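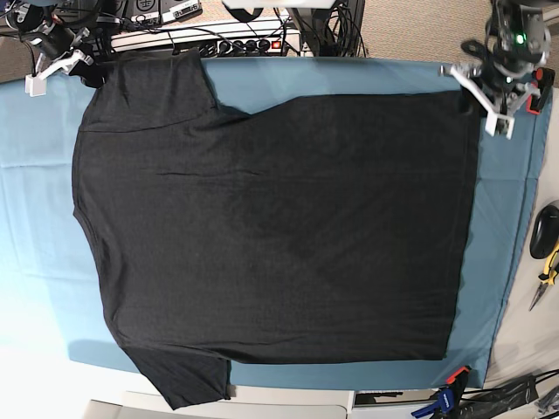

常见问题：Brelter 双臂叠衣套件

更新日期：2022-09-01

本页汇总了客户在购买前和安装初期向 Flurport 提出的问题。内容适用于 Brelter 双臂套件的标准版和教学版，两个版本的机械部分相同，区别只在软件授权和随附课程。订单、发票和物流方面的问题请看“订购与配送”页面。

一、购买前

Brelter 是一台叠衣机吗？

不是成品家电。Brelter 是一套桌面双臂平台，出厂时带有遥操作程序、数据录制工具和一个用于叠T恤的演示策略。收到后需要自己安装、标定，并用自己的衣物录制一部分操作数据，才能得到比较稳定的结果。需要开箱即用设备的洗衣房或酒店，目前不建议购买。

套件里包含什么？

两条机械臂、两只平行夹爪、底座和安装板、控制盒、电源、线缆、一块桌布，以及软件授权。不包含工作台、电脑、摄像头支架、插线板和固定夹。教学版另附一套课程讲义。

演示策略能叠哪些衣物？

成人短袖T恤，圆领，纯色或近似纯色。6月的软件更新之后，也可以处理起始状态为团状的T恤，但成功率低于从平铺状态开始。长袖、衬衫、裤子和毛巾没有现成策略，需要自行录制。

深色衣服可以用吗？

可以。请避免衣服和桌布颜色接近，黑色或深灰色衣服配蓝色桌布没有问题，配深灰色台面则容易找不到衣边。藏青色衣服建议换浅色桌布。

训练一件新衣物需要多少数据？

取决于衣物种类和起始状态。平铺开始的简单折叠，我们建议先录200条以内，训练一次看看结果，再决定是否补录。从团状开始、包含展开动作的任务要多得多，我们内部的T恤展开数据集为2,000条。

可以和别家的机械臂混用吗？

不支持。控制盒只识别套件自带的两条臂。Pravuvov 的桌面臂有用户自行接入过，接口代码在用户论坛里可以找到，我们不提供技术支持，混用造成的损坏不在保修范围内。

二、安装与工作台

对桌子有什么要求？

台面平整，受力时不晃动，边缘能够上夹具。两条臂并排装在桌子后侧，夹爪伸向操作者一侧。台面太窄时，下摆和袖子会垂到桌外，影响抓取。升降桌可以使用，运行时请锁定高度。

桌布一定要铺吗？

建议铺。夹爪指尖很硬，直接压在光滑台面上容易打滑，也会留下划痕。桌布要拉平，边缘用夹具固定，前沿可以自然下垂。新桌布的折痕一般不影响使用，但鼓起来的褶皱要抚平，否则夹爪会把桌布和衣服一起夹起来。

夹具用哪种？

普通弹簧夹或木工夹都可以，型号不限。夹具的位置要避开机械臂的活动范围，尤其是两侧后角。装好以后先用慢速模式走一遍边界，确认夹爪碰不到夹具手柄。

电源和线缆怎么放？

插线板放在桌子后侧、桌布以外的位置，开关朝上，伸手能够到。通向夹爪的细线要沿着臂身走，在腕部留出一段余量。余量太短会在腕部转到极限时拉扯插头，太长则会扫到衣服。每次开机前看一眼即可。

工具能放在桌上吗？

桌布以外、活动范围以外可以放。钳子、鼠标一类的东西不要放在桌布上。软件不会识别这些物品，也不会绕开。

三、使用

每次叠之前衣服怎么摆？

用标准演示策略时，把T恤平铺在桌布上，领口朝左，下摆朝右，两只袖子分别朝向桌子后侧和前侧。不需要完全没有皱纹，衣身大致成长方形就可以。前侧的袖子搭出桌沿一小段也能运行，衣身不要超出桌布。

从团状开始时，把衣服放在桌布中间偏后的位置，两只夹爪都要够得到。

有印花或图案的衣服有影响吗？

小面积图案影响不大。图案很大或颜色对比很强时，夹爪有时会去夹图案的边缘，而错过真正的衣边。遇到这种情况，请把该件衣服加入录制数据后重新训练。 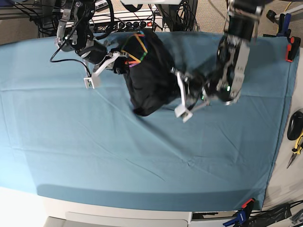
双臂同时处理一件团起的黑色衣物，左侧夹爪夹住彩色线条旁的衣边。

衣边夹不起来怎么办？

先检查指尖高度。指尖离桌布太高会夹空，太低会顶住桌布并触发力矩保护。在设置中打开“指尖高度”，每次调整一格，调完后空跑一次。仍然夹不起来的，检查指尖是否磨圆。指尖是消耗件，可以单独购买，更换后必须重新标定零位。

两条臂会不会相撞？

软件设有最小间距，低于该值时两条臂都会停下。遥操作模式下这项保护默认开启，可以关闭，但我们不建议新用户关闭。自行训练的策略同样受这项保护约束。

运行中可以伸手整理衣服吗？

不可以。先按暂停，等两条臂都停住再伸手。暂停后电机仍然通电，机械臂会保持原来的姿势。需要用手扳动机械臂时，请先托住臂身再断电，断电后它会下落。

臂上的绿灯表示什么？

绿灯常亮表示该模块已通电并且通信正常。闪烁表示正在等待连接。不亮时先检查模块两端的插头，再检查控制盒上对应的端口。

叠一件需要多长时间？

没有统一数字，与起始状态、衣物厚薄和速度档位有关。速度共有9档，出厂设为3档。速度提高以后，薄衣服容易被带动移位，建议从低档逐步往上调。

四、软件与数据

录制的数据保存在哪里？

全部保存在本地电脑，不会自动上传。提交故障报告时，程序会询问是否附带最近一次运行的日志，可以选择不附。

录错的片段怎么处理？

在录制列表中标为“丢弃”即可，训练时会跳过。文件会保留11天，之后自动清除，期间可以恢复。中途失误、后来又补救成功的片段不必丢弃，这类数据对训练有用。

换了桌布颜色或灯光需要重新录吗？

先直接试运行。变化不大时一般还能用，成功率明显下降再补录。靠窗的工作台受日光影响较大，录制时最好覆盖白天和晚上两种情况。

五、保修与维修

保修期多长？

整机一年。夹爪指尖、桌布和线缆属于消耗件，不在保修范围内，到货即有损坏的除外，请在签收后7天内联系我们。

坏了寄到哪里？

中国大陆用户先在网站提交维修单，客服会回复寄送地址。东南亚用户由 Chareonsuk 负责接收和检测，备件由当地库存发出。寄送前请拆下夹爪单独包装，控制盒无需寄回，客服另有要求时除外。

可以自己更换电机吗？

腕部和夹爪电机可以自行更换，网站上有拆装说明。肩部和肘部电机请寄回处理，这两处装配后需要用专用治具校准。

没有找到答案？

请通过网站的“联系支持”提交问题，写明套件序列号、软件版本和操作系统，并附上工作台的全景照片。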